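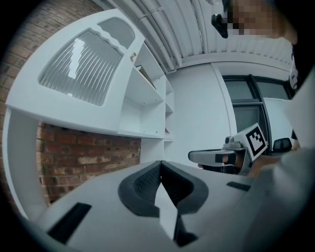 23 Oct 2025

Goltcombe match tagging, carried on from Tuesday. Eglė Kazlauskienė has sent the passing data for the away game. 322 completed passes in her file, mine has 21 fewer. Most of the gap is throw-ins, which I had been leaving out. Her way matches the earlier rounds so I've gone back and added them.

Second half still to check. The clock on the video drifts after the injury stoppage - need to re-sync at the restart or every event lands late. Did this by hand last time and it held.

Left-back: nearly everything goes back inside when he is pressed. Same in the cup tie. Clip both for Maarja Urbonaitė, she wants them before she talks to the coaches about January.

Feketix export failed twice on the full season file. Split it at 2,000 rows and it still stopped. At 500 it went through. Slow, but leave it at that for now.

Cheung wants sprint counts by position as well. Not started. The Prorar vests were off for part of the warm-up, so cut everything before kick-off first.

To do: corners, both ends. Ask Eglė how she tags a blocked cross.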